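Getting old wax, glue and rings off a wooden table

I bought my table at a yard sale for 50 dollars, and it came with everything the last family ever did on it. Candle wax, craft glue, white rings, something sticky in one corner that I never did identify! I've tried pretty much every trick going, so these are the ones I still use.

Wax first. Put a bag of ice on the blob for 8 minutes, then lift it with an old plastic card. Hold the card nearly flat and push with the grain. If there's a greasy shadow left, lay a paper towel over it and go over that with a warm iron (no steam, please) and keep moving to a clean bit of towel.

White rings are usually moisture sitting in the finish – a hair dryer on low, kept moving, gets most of mine out in a few minutes. I've also had luck with plain mayonnaise left on overnight, which sounds like a joke and smells like lunch. Wipe it off with a barely damp cloth.

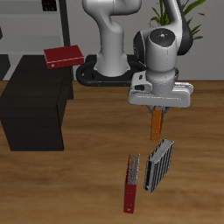 Meinir Edwards wrote in to say that she skips the mayonnaise and uses petroleum jelly, left on overnight under a saucer, and that she has never had to do a ring twice. She also thinks I'm too fond of the iron and would start with the hair dryer for wax too. Fair enough, Meinir, I tried it on a candle spill last week and it went fine, only slower.

Dried school glue comes up with warm water on a rag, laid on top and left until the glue goes cloudy. Super glue is another story. I only touch that with nail polish remover if the table is bare wood and I'm planning to sand anyway, as it'll eat most finishes.

For sanding out a small patch I stick with 200 grit or finer, always along the grain, and I feather out past the mark so there's no dip. Then a thin coat of paste wax, 30 minutes to haze, and buff with an old T-shirt. Do the whole top while you're at it or the patch will shine at you every morning.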